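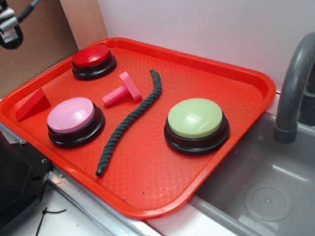
Doesn't the round stuff just roll into the sink? The question was left under the earlier version of this page, along with a request for the layout in writing. A push button on a flat base stays where it is put. The bolt can roll, and the steps below deal with that.

Setting Up a Mixed Tray at the Toy Kitchen

The tray is a find-and-name activity for one child at a time. It takes 8 minutes to set up once the parts are clean, and it packs away into a single bin. The layout was worked out for the play corner at Prurside and is now also used at Skonedgate.

Parts

Serving tray, plastic, with a raised rim and a textured surface
Push buttons with domed caps: red, pink, light green
Toy bolt, pink plastic
Wedge block, red
Short length of thick twisted rope, dark green

Substitutes are fine if they keep the same mix: something to press, something with a thread, something with a slope, something flexible. Do not replace the rope with thin string. String tangles around the button bases and is hard to pick up off a textured surface.

Cleaning

1. Wipe the tray with a damp cloth and mild soap. Work along the diagonals of the pattern, where crumbs collect.

2. Wipe the button caps and bases with a barely damp cloth. Do not submerge them. Water that gets under a cap is slow to come out.

3. Wash the bolt with a soft brush, turning it so that the bristles follow the thread. The block needs only a wipe.

4. Hand wash the rope, squeeze it in a towel, and hang it for 24 hours. Braided cord feels dry on the outside well before the core is.

Layout

5. Set the tray on the counter next to the sink basin. It can sit at an angle. On a shallow counter the diagonal gives more support than a straight placement, and a corner may overhang the basin slightly as long as the tray does not rock. Press each corner to check.

6. Place the buttons first. Red goes toward the back, pink in front of it on the same side, and light green across from them. Leave a hand's width between caps so that pressing one does not knock another.

7. Lay the bolt between red and pink. A flat-sided head limits rolling. If yours has a round head, set it against a button base.

8. Put the wedge by the rim on the pink button's side, away from the sink.

9. Run the rope down the middle from back to front in a loose curve, with pink on one side and light green on the other. It serves as a divider, so keep both ends inside the rim.

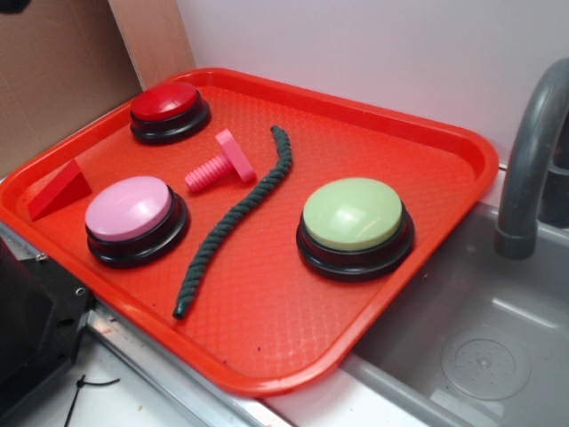 Running the Activity

Name a color and a type of object, then wait. "Green button" is easier than "green," since the rope is green too. The two pink objects and the two red ones, apart from the tray, work the same way and should be left for the second pass.

Roughly 75 percent of sessions at Prurside use only the first pass. Stop when the child starts moving parts into the basin.

Storage

Coil the rope loosely. Everything except the tray fits in a Brandes 553 bin. The tray stores upright behind it. Check the button caps for cracks in August, before the bins go back out, and discard any that have split.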